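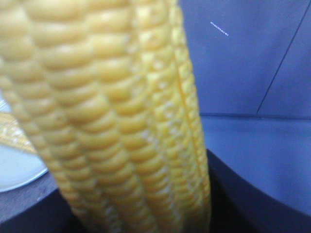 Gelb, prall und glänzend: ein Maiskolben aus der Nähe

Maiskolben kochen - so bleiben die Körner saftig

Jedes Jahr im September, wenn bei uns in Gotville der Mais kistenweise vor den Hoftoren steht, bekomme ich dieselbe Frage gestellt: Wie lange muss der eigentlich in den Topf? Und jedes Jahr antworte ich: kürzer, als du denkst! Meine Großmutter hat ihre Kolben fast eine Stunde sprudeln lassen, und wir Kinder haben sie trotzdem geliebt, aber ein bisschen mehlig waren sie schon.

Was ihr braucht
Maiskolben, möglichst am selben Tag gekauft
einen großen, weiten Topf
Wasser
Butter, etwa die gesalzene
einen Teller mit Rand, damit die Butter nicht davonläuft

Die Kolben aussuchen
Fasst den Kolben ruhig durch die Blätter hindurch an. Er soll sich bis fast zur Spitze fest und gleichmäßig anfühlen. Dass die Körner ganz oben kleiner sind, ist normal und schmeckt man überhaupt nicht. Auch ein hellerer Streifen zwischen den gelben Reihen ist für mich kein Grund, einen Kolben liegen zu lassen.
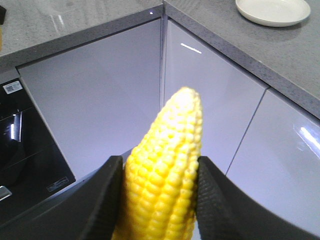
Salamatu Asante
Kochkursleiterin und Rezeptautorin

Putzen
Zieht die Blätter von der Spitze her nach unten und brecht sie mitsamt dem Stiel ab. Die feinen Fäden sind lästig, ich weiß! Am besten reibt ihr mit einem feuchten Küchentuch von oben nach unten über die Reihen, immer in dieselbe Richtung, und dreht den Kolben dabei langsam. An der Spitze sitzen die Körner dicht beieinander, dort lohnt sich ein zweiter Durchgang.

Kochen
Bringt reichlich Wasser zum Kochen, für 2 Kolben dürfen es gut und gern 3 Liter sein. Salz lasse ich weg und gebe es lieber später am Tisch dazu. Dann kommen die Kolben hinein, Deckel drauf, Hitze etwas herunter. Frischer Mais ist nach fünf bis acht Minuten fertig, älterer darf ein paar Minuten länger ziehen. Stecht mit einem spitzen Messer in ein Korn: Gibt es leicht nach und tritt Saft aus, könnt ihr den Herd ausschalten.

Abtropfen und anrichten
Hebt die Kolben mit einer Zange heraus und haltet sie kurz aufrecht über den Topf, damit das Wasser zwischen den Reihen ablaufen kann. Danach gleich buttern, solange sie noch dampfen. Mein Nachbar Magnus Innes schwört auf Limette und eine Prise Chili, und an lauen Abenden gebe ich ihm recht.

Reste
Übrig gebliebene Kolben halten sich abgedeckt im Kühlschrank bis zum übernächsten Tag. Zum Abschneiden der Körner stellt ihr den Kolben mit dem dicken Ende auf ein Brett und führt das Messer von oben nach unten. Die Körner kommen bei mir in den Salat oder morgens ins Rührei.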